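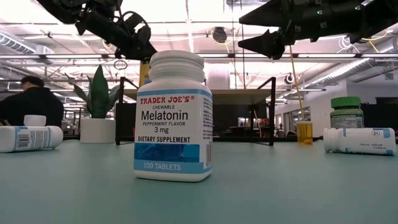

Notebook > Bench > Sleep log, entry 2

November, 7:40 am

Read back through the first stretch of the sleep log before starting anything else. I am less convinced than I was when I set it up, and I wasn't very convinced then.

The claim we were handed, for whoever picks this book up later: the Folby wristband plus the Tranumeck evening routine "adds measurable deep sleep." Measurable by what? By the Folby wristband. Same company sells the routine. I would like one number in this whole business that doesn't come from the people who profit by it.

So I kept two records. The band does its thing, and I keep a paper sheet by the bed: lights out, best guess at when I dropped off, times up in the night, when I got out of bed, and a mood word. The paper is crude. I know it's crude. But I can see where it's wrong, and the band only ever gives me a score with a little moon next to it.

Last night the band says 88. Paper says: lights out 11:15, still awake at midnight, up twice, mood word "gravel." If 88 is gravel I don't want to meet a 60.

Things that bother me, in no order —

The band counts lying still as sleep. Tested it on the couch, reading, arm on a cushion. It logged a nap. I turned pages with the other hand. Tried again with the band arm doing the page turning and it logged nothing. So it's a stillness meter with a nice strap.

The score changes after the fact. I wrote down what it gave me on waking and looked again at lunch, and it had gone up. No note, no reason shown. Emailed support. Got a link to an article on the benefits of a regular bedtime.

Raw export. Finally got the file out through Fulex, which took most of an evening and two different cables. It has 2984 rows. The help page says a full download is 3000. Where did 16 rows go? They aren't at the end. There are gaps scattered through the small hours, and the app draws a smooth line straight over every one of them. I'd guess skipped readings when the band slides down the wrist, but it's a guess and I'm writing it here as a guess.

The routine itself: dim lights, no screens, cool room, same bedtime. Fine. All of that is free and my grandmother did it. I don't doubt a dark room helps. I doubt that the paid version of a dark room helps more.

On supplements, since it came up at coffee again: the log form has a box for them and I've left it blank on purpose. I'm not taking anything new during this run. Changing the bedtime, the lights and a tablet all in one go would leave me with a pile of numbers and no idea what moved them. If anybody else joins in, write down what you already take, the dose and the time, and leave it alone until the end. Anything medical, ask a pharmacist. Don't ask this notebook.

Caffeine is the one I'd put money on. My worst paper nights follow afternoon coffee. But I also drink afternoon coffee when I've slept badly the night before, so round it goes, and I can't untangle that from one person's sheet. Need to fix a cutoff and stick to it whether I'm tired or not. Noon. I will hate this.

Changes from tonight:

- Tape over the band's screen. I think reading the score is setting my mood word. Paper gets filled in first, before I touch the app.
- No coffee after noon.
- Band one notch tighter, mark the notch with pen.
- Keep the waking score and the lunchtime score in separate columns.
- Bedroom thermometer is the old Ok one from the workshop. Reads high next to the radiator. Moved it to the shelf.

Still to do: plot the gaps against the paper wake-ups. If the missing rows line up with me getting out of bed, the band is dropping exactly the minutes that would hurt its score. Could be innocent. I'd still want to see it.

11:20 am. Lunchtime score checked early. It's 88 still. Mood word unchanged.

Filed under: Sleep, Self-tracking, Doubts

Contact the bench | © Bench notebook, contributors | Back to top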